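Home | Diary | Notices | Contact

Category: Rail and Transport Diary

14th July
By Sumeya Ambaye

The office met this morning to consider the draft timetable for the Florport branch. Under the proposal, the last evening service from Sutherland would leave 12 minutes earlier, and would no longer wait for the connecting bus.

We have received 537 written replies from passengers. The greater part concern the bus connection, and a good many come from shift workers at Lukavwood. I have asked that these be read in full before any reply is sent to the operator.

Gutico, which runs the station car park, has confirmed that 100 spaces will remain open during the platform works. The footbridge will be closed for 5 nights in August. Notices should be in place at both entrances by the end of next week.

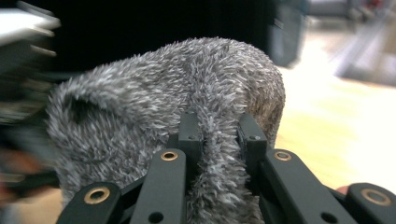
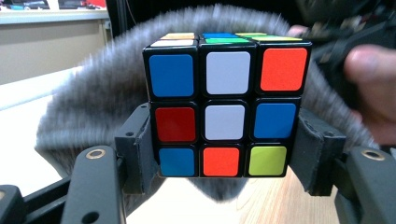

The question of staffing at the Florport ticket office was held over. The operator's letter did not give the proposed opening hours, and I wrote again this afternoon to request them. The draft minutes have gone to the clerk for checking.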